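Hands on at Hilham

A shared workshop, a yellow shelf and a pair of robot hands that need to learn about shoe trays

The carpet is grey, the kettle is slow and the argument when I walk in is about fingertips. Too soft and they drag. Too hard and whatever they pick up shoots out sideways like a wet bar of soap. The Rundico group have been at this since December, evenings mostly, in a rented corner of the Hilham workshop between the bike repair people and a laser cutter that smells of burnt toast.

What they want is simple to say. A robot that tidies a shelf. Picks a thing up, puts it back straight, does the next one. Anyone with a hallway can see the appeal.

The test pieces are black trays shaped like the bottom half of a shoe. Real shoes come later. Shoes bend, laces get everywhere, and a tray has a rim you can pinch. Even so it took 38 evenings to get a grip they were happy to show a visitor.

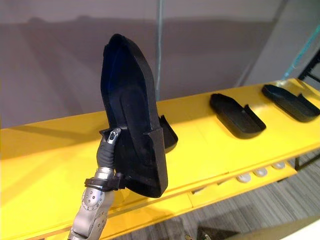

One tray in the gripper, toe end up, with more waiting along the yellow shelf.

The boxy block at the heel is the bit everyone has an opinion on. Grab the rim next to it and the tray has something to lean on. Grab further up and it swings. The software, which they call Org (short for organiser, they got bored of typing), has been told to go looking for the block end first. It doesn't always listen.

Money comes up a lot. The running total on the whiteboard by the door says £2,998, and that's with plenty begged, swapped and dug out of drawers. Cabling was the nasty surprise. Every joint wants its own run, every run wants to snag on something, and the cure turned out to be straps. Lots of straps.

Then the sleeves. The first covers were cut from an old rain jacket and rustled so loudly that people complained from across the room. The current ones are dark, ribbed and stretchy, and bunch up a bit when the arm folds. Not pretty. They keep fluff and stray fingers (human ones) out of the works, and they come off for washing, which has happened once.

Low passes are the hard part. Bring the hand down over the edge of the yellow and there is very little room to get it wrong. A fingertip that clips the rim stops everything, and someone has to walk over and start the run again. The group's rule is two clean passes in a row before anyone is alowed to change a setting. I watched them break it within the hour.

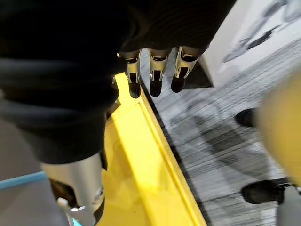

Fingers, and the trouble with thumbs

Fingers were the easy half, I'm told. Metal middle, black tip, do the same again. You can swap one in the time it takes to drink a tea — less if the little screws haven't rolled under the bench.

The thumb is a different animal. It has to come in from the side and meet the others, and if it arrives early it just pushes the tray away. The early thumb was printed in plastic on the workshop's Catico machine and lasted a week. The new one is a glossy silver affair and much stiffer, and most of the last month has gone on its timing. There are 24 saved versions of the thumb settings on the laptop. Version 9 is still the favourite and no one can say why.

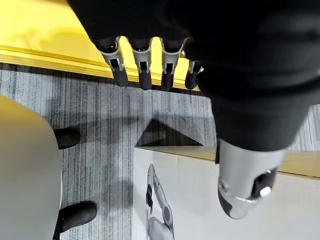
The hand over the carpet, thumb to the right, fingers against the yellow.

So would you want one at home? Not yet. It's slow, it's big, it needs a lot of floor and at least one patient person close by. But stand there for an evening and you do start rooting for it. A tray goes up, everybody stops talking. Somebody mutters at the laptop. Tea goes cold.

Next job is real shoes, starting with wellies becuase they hold their shape. Trainers after that. Heels have been put off until somebody is feeling brave.

The Hilham workshop has an open evening on 18th August. Bring an old pair of wellies if you can spare them — adult sizes, clean please, and not full of spiders like the last lot.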